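Seasonal movement in a stave worktop, part three

The gap at the wall end has opened up again. It does this every December once the heating has been on for a few weeks, and closes by the time the windows are open all day. I have now kept readings for three years, enough to write down what I think is going on and what I would do differently if I fitted the top again.

The worktop is the long one in the back kitchen at Carkent, solid beech, glued up from narrow staves. Wood takes in and gives off moisture until it is in balance with the air, and changes size as it does so. Along the grain the change is too small to bother with. Across the grain it is large enough to break things. In a stave top the grain all runs the same way, so the length stays put and the depth from front to back grows and shrinks.

My top moves by 4 mm between its widest and its narrowest. I measure from a brass pin in the front edge to a second pin near the upstand, with a steel rule, at the same three points each time. The end by the boiler cupboard moves first. The end by the back door lags behind it, and for part of the autumn the top is very slightly wider at one end than the other.

That brings me to the fixings. The original fitter had screwed straight up through the cabinet rails with no slots. A top held that way cannot shrink evenly, so it splits along a glue line or pulls the cabinet about. Mine did the first. I cleaned out the split and glued it in August, which was the wrong month. The top was near its widest, and the repair was under load by Christmas. It has held, but there is a hairline next to it that I do not like.

The replacement brackets are Skurkell slotted plates, three to each rail. The slot must run from front to back. This sounds too obvious to mention, but the plates are stamped with the slot the long way and it is easy to fit them all facing along the cabinet. Tighten the front screws fully and leave the rear ones just nipped up, with a washer. All the movement then goes to the back, under the upstand, out of sight.

On finish: oil slows the exchange of moisture and does not stop it. I have used Rolska hard oil on the top face and edges for the whole period. The underside was bare when I started. That was a mistake by the original fitter which I then repeated by not checking. A top sealed on one face only will cup, and mine had a hollow you could slide a card under. Two coats underneath took most of it out over the following months.

Relative humidity in the room, going by the Zwahlen meter on the shelf, falls to almost 30 per cent in a hard cold spell. I would trust that figure less than I trust the steel rule. The meter has never been calibrated and sits too near the kettle. What matters is that it reads low when the gap is wide and high when the gap is closed, and it has done so consistently.

I have not tried a humidifier. The top is doing what wood does, and slotted plates are cheaper to run.

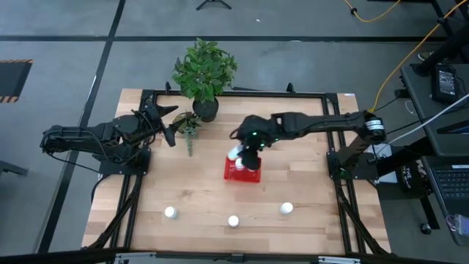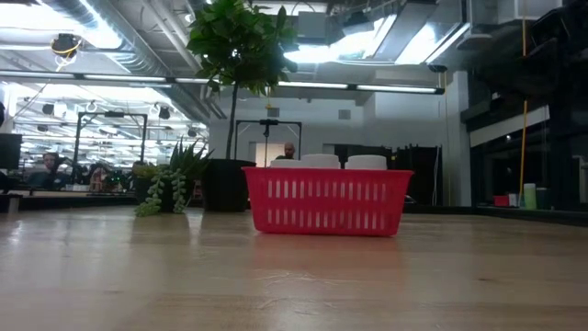
Martin Ellery
Joiner and site author

Two additions to the earlier parts. In part one I gave the clearance behind the sink as a fixed figure. It should be worked out from the depth of the top, and a narrow top needs less. In part two I said the silicone bead at the wall would stretch to cover the movement. It did for one winter and then let go of the tile along most of its length. I have cut it out and fitted a loose timber cover strip, fixed to the wall only. Readings from the strip will go in part four, along with the plan for the hairline.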